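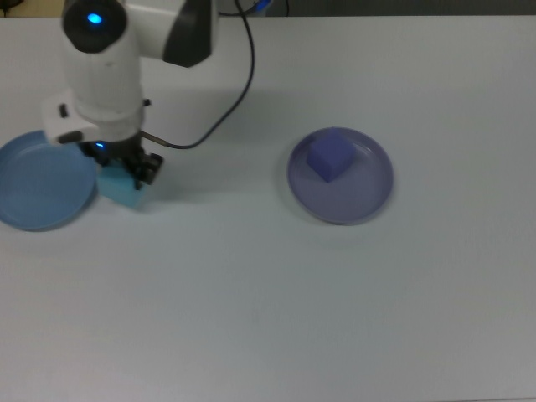
*White tabletop, blue indicator light.*

I have repainted the same desk top three times now, and the third coat system is the first one I would repeat. These are my notes, mostly so I can find them again when the next piece of furniture comes up.

The first attempt was an oil-based alkyd enamel. It leveled well and was hard after a few weeks. It also yellowed. Alkyds do this faster in the dark, so the parts of the top that sat under a monitor stand and a stack of folders went cream while the exposed parts stayed close to the original color. Moving the folders gave me a clean rectangular map of where everything had been. Some of it came back after the top was exposed to window light for a while, though never all the way.

The second attempt was ordinary wall paint with a clear coat over it. I knew this was wrong and did it anyway on a rainy weekend. Wall paint is made to stay on a vertical surface that people rarely touch, and it stays slightly soft. The clear coat was harder than what was under it, and within five months I had fine cracks near the front edge where my forearms rest. Mug rings printed through as well.

## What I used this time

- Cernusia bonding primer, white, one coat and a partial second
- Tustby cabinet enamel, waterborne, satin, untinted white base
- 4-inch foam roller and a synthetic brush for the edges
- 150, 220 and 320 grit paper, plus a gray nonwoven pad

The total was $86, and I already had the paper. Riaan Khumalo, who used to spray cabinets for a living, told me to skip the clear coat entirely if the color coat is a real cabinet enamel. His argument is that a clear coat adds one more layer that can yellow or lose adhesion, and on white you notice both. I followed this.

## Sanding

The clear coat had to come off. It clogged 150 paper very quickly, and I changed sheets far more often than I wanted to. A scraper did most of the work in the end. Keep the angle low and stop when the shavings change from translucent to white.

I didn't go back to bare wood. Sound old paint is an acceptable base if it is dull and clean. I tested adhesion with a crosshatch cut and packing tape in the back corner. Two small squares lifted near the front edge, so I took that strip down further and spot primed it.

Wipe with water and a little dish soap, then plain water, then let it dry overnight. I used mineral spirits in the past and suspect it caused some of the craters in the first job. Waterborne paint pulls away from any oily residue.

## Coats

Primer first, rolled thin. The label says one hour to recoat. My garage was cool and I waited until the next day. Sand with 220, vacuum, damp cloth.

Then the enamel. The main problem with a large flat top is lap marks. The paint stays open for only a few minutes, so work across the short side in strips, keep a wet edge, and don't go back into anything you rolled more than a minute or two ago. Bubbles from the roller mostly close by themselves. If you chase them, you get texture.

I put on three coats, with 320 between them. The second coat looked finished, and under a lamp held low to the surface it wasn't: there was a band of thinner film along the middle. Check with a low light every time. Overhead light hides almost everything on white satin.

## Cure

Dry and cured are different, and most of the complaints I read online are from people who put a keyboard on the thing the next morning. I kept a short log with a thumbnail test on the underside of the back edge, which got the same three coats.

- 24 hours: dry to touch, nail leaves a clear dent
- 7 days: faint dent, light objects on felt pads are fine
- 264 hours: nail leaves a mark that wipes off
- About 30 days: no mark

The odd figure is when I got around to checking. Ailsa Rutherford asked why I log it in hours, and the answer is that the product sheet does.

Cooler rooms stretch all of this. I did the second system in February with a space heater running and I think the heat skinned the surface over while the paint below stayed soft. This time I used no heat.

## Which white

Untinted base is slightly cool and quite bright. Next to the Nilover shelves I have on the same wall, which are a warmer white, it looks faintly blue in the afternoon. I considered a few drops of yellow oxide and left it alone. Matching one white to another in one light usually unmatches it in a different one, and the store in Cowie couldn't read the shelf finish well enough to give me the same formula twice.

Cleaning so far is a damp microfiber cloth. Melamine foam takes off pen marks but also burnishes satin to a visible shiny patch. I did this once, near the left corner, and have not fixed it. Leftover enamel is in a glass jar with plastic wrap under the lid, on the shelf behind the drill press.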